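Sandach Knitters & Stitchers - September bits

Quick one this month, shop is upside down and the kettle's gone.

Sock club first. We're doing the Antunes sock, toe up, plain foot, little twisted rib on the leg. Needs 2 balls of 4 ply, no more, unless you've got enormous feet. Pattern is free if you buy the yarn from us, otherwise ask at the till.
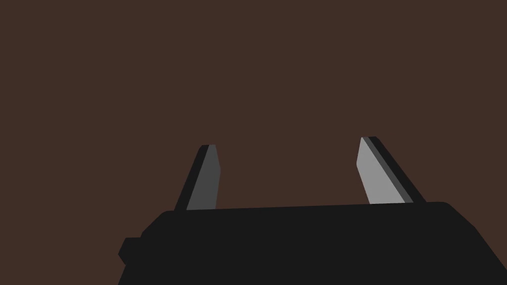
Cast on is the fiddly bit. Do it loose. Looser than that. If you get stuck bring it in, any afternoon after 2, someone will sort you out. Magic loop or dpns, we dont mind which.

Tumura wool is back!! The grey AND the moss green. 300 metres to the skein so one does a hat and most of a pair of mitts. Dye lot is 529, check your label before you match it to last winter's, the green came out a fair bit yellower. Hand wash only please, we've had two felted cardigans back already.

Still no Trindevum cotton. Yes we've chased. Yes again.

Anyone who left a half done tea cosy on the big table, it's behind the counter in a paper bag with your needles. 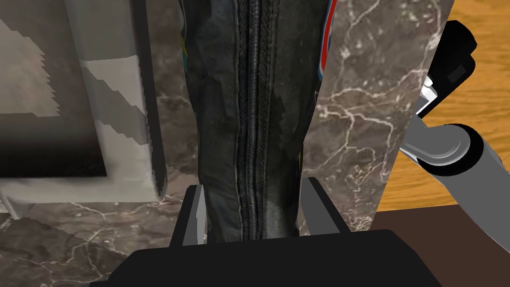 Blanket squares

Eight inch, any stitch, washable yarn only. Leave a long tail for sewwing up. Box is by the door.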